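Simulated hours need a log entry too
October 12, 2025

Most integrators now accept that a change to a gripper, a speed limit or a camera mount on a physical cell needs a signed record. The same change in simulation usually gets a commit message, if that. I think this is a mistake, and the fix is cheap.

At Civusell we train and check grasping policies in simulation before they reach the Nivari line. A policy sees generated rooms with randomized walls, panels, objects and pictures. The spread of clutter is deliberate. The trouble is that the limits of the spread are set in a config file that anyone on the team can edit, and a pass rate means nothing unless the limits are known.

In January a policy passed 400 trials and was released to the Dmytriv test cell. It stopped short of every bin placed near a side panel. The generator had been edited to keep large surfaces at least 27 cm from the fingers, which made episodes run faster. The edit was reasonable. It was also unrecorded, and finding it took 10 working days.

Close surfaces matter for a wrist view. A panel near the gripper can hide half of what the policy has to work with, and a test set without such views says little about a crowded cell.
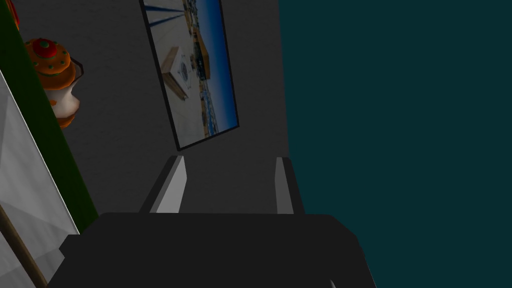
What the rule should say

Treat the scene generator as test equipment. Its version, seed range and clearance limits go in the report next to the pass rate. A reviewer who did not write the generator signs for any change to those limits. Frames with heavy occlusion stay in the set and are scored separately, so that a good average cannot cover a weak group.

Textures and decoration can be left out of the review. Jokico tried to have every asset approved and ended up with 109 open tickets and a team that worked around the process. A rule that people avoid is worse than a short one they follow.

The usual objection is that simulation hurts no one, so it needs no control. That holds while the results stay in simulation. Once a pass rate is used to release a policy to hardware, the generator is part of the safety argument and should be kept under the same change control as the guard interlocks.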